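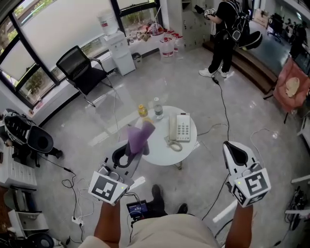

I get a lot of mail about secondhand furniture, mostly from people who bought something heavy on a whim and now can't get it up the stairs (hi, I've been there!). So I finally put the usual questions in one spot. I buy small and I buy plain. A little round white table is pretty much my ideal find, because it goes with everything and there are no corners to bang your hip on. If you want advice on giant oak wardrobes, I'm the wrong person, sorry!

Home | Finds | FAQ | Repairs | Say hi

Where do you shop?
Mostly the Linham flea market and the thrift store on Lambrechts Street. I go early in the month, when people have just moved out of their apartments and dropped everything off. March is my favorite month of all, no idea why it's so good, but I came home with four chairs last time and only meant to look.

Do you haggle?
A bit, and badly. I ask "would you take a little less?" and then I go red. My friend Roos Martens is much tougher and will walk away from a lamp over five dollars. Sometimes they call her back, sometimes they really don't.

How do I know if a chair is any good?
Sit in it! Then lean back, lean sideways, and get up fast. A small creak is fine. If a leg moves, turn the thing over and look at the joint, and if you see old glue in three different colors, leave it there. 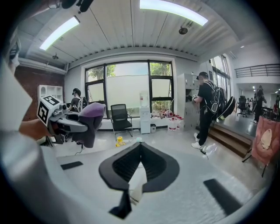 How do you get the musty smell out of drawers?
Take them out and stand them outside in the shade on a dry day, then leave an open dish of baking soda in each one overnight. Bad ones need a few rounds. I had a dresser that took nine days and I nearly gave up on it.

Will you paint something for me?
I don't take orders anymore, but Roy Mapplebeck over in Pellance does lovely work and he picks up too. Tell him I sent you (he'll groan).

Can I return something I bought from you?
Sure, within five days, as long as you haven't sanded it. Please don't sand it and then write to me!

9 comments | 4 shares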